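Arnia County Library Network
Progress report to the Esquivel Fund
Submitted by Sewwandi Jayawardena, project lead
2021-12-15

Catalog merger

The Braltberg and Virkora branches now share one catalog. Records from the old Virkora card system were typed in over the fall, and the last drawer was finished in the first week of December. We found 700 duplicate titles during the merger. Most were the same book entered under two spellings of the author's name. Staff at Braltberg fixed these by hand, which took longer than planned and used up the overtime line in the budget.

Local newspaper collection

Scanning of the Braltberg weekly is complete through the bound volumes. The loose issues still have to be flattened and sorted. Two of the bound volumes have water damage along the spine and went out to a binder for an estimate. We will send you the figure when we have it. It may need to come out of the contingency money.

Equipment

The catalog and the scanned pages are both kept on the server at Braltberg. Page scans take up more room than we allowed for in the original application, and searches slow down when both branches are open. We have asked for quotes on more memory and more storage and expect to stay inside the equipment line.

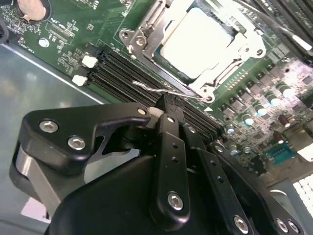 Public hours and training

Virkora has added 4 evening hours a week, as agreed in the grant. Use has been steady, mostly students and people looking up family records. We held 2 training sessions on the new catalog and 32 people attended. Several asked for a printed guide in large type. A draft is with the Braltberg desk staff for corrections.

Still open

The part-time cataloger position at Virkora has not been filled. We are readvertising with a wider range of start dates. The sign for the side entrance is also late, and the sign shop has not confirmed a delivery date.

We request permission to move the unspent travel money to staff overtime. A revised budget sheet is attached.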